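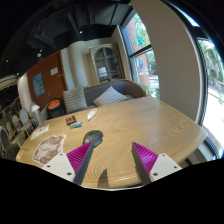
Haddad replied that a fixed closing speed was the wrong thing to write into a standard, and that the draft should state the opening and closing positions at which a recording begins and ends and leave speed to the operator. The remark was entered under item 2.

Filed under: Meetings & Minutes > Manipulation Practice
Print this page | E-mail this page

Lukenura Working Group on Hand-Held Gripper Practice
Minutes of the regular meeting, 10/24/25
Represented: Lukenura (chair), Usov, Haddad, Pamus

1. Minutes of the September meeting
Approved with one correction. In section 4, "fingertip" should read "finger pad" throughout.

2. Start and end positions
The chair presented the revised draft. A recording would begin with the fingers fully open and clear of the object, and would end with the fingers fully open again after release. Usov supported the wording but asked that a recording stopped early be kept and marked incomplete — at present each member handles these in its own way. Pamus noted that 70 of the 300 recordings it submitted for the trial would fail the draft rule, mostly on the end position.

Agreed: the rule applies to new recordings only. Incomplete recordings are to be kept, marked, and stored with the rest.

3. Small objects on shared tables
The group considered whether everyday items may remain on the table while one object is being handled. Usov favored a bare surface for all work. Haddad and Pamus held that ordinary clutter is of more use to those who train on the material, provided that the handled object can be reached without pushing others aside.

Agreed: other items may remain. The operator shall name the handled object in the log before starting and shall not change it partway through. 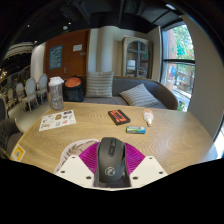 Does an object have to be lifted clear of the table for the grasp to be logged as complete?
A grasp is logged as complete when both pads hold the object and it is carried or lifted as the task sheet requires; a squeeze without movement is logged as contact only.

The chair asked that this wording be placed in the glossary. There was no objection.

4. Pad inspection
Pamus proposed that finger pads be inspected every 1700 grasps. Usov considered the interval too long for ribbed pads and preferred a check at the start of each session. No agreement was reached. Both proposals will be circulated in writing, and the present practice continues until the next meeting.

5. Other business
Haddad will supply a clean copy of the log sheet. The draft rule under item 2 will be sent to members for written comment.

The meeting was adjourned.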